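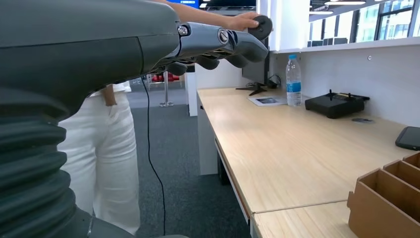 Ticket 1309 - Gevis shared calendar showing everything twice
Opened by: Theano Christodoulou
Status: waiting on Mistia

Hi all, me again! So the team calendar in Gevis has started doubling up every booking, and I mean every single one, so my November page looks like wallpaper. I deleted a few of the copies by hand and they were back by lunch (grr).

What I've tried so far: signed out and in, cleared the browser cache, and switched the sync off for 24 hours like the help page says. With sync off it stayed clean the whole time! Turned it back on and there they all were again.

Update, 3:40 pm
Remzi had a look at my settings and spotted that I've got 2 Mistia accounts connected, the old one with my work email and the new one from the move. I'd completely forgotten about the old one. I went to remove it but the Disconnect button is grayed out, and hovering over it just says "managed by admin".

Themis, could you take it off from your side? Please don't wipe the calendar itself, I've got notes in there that I haven't copied anywhere else.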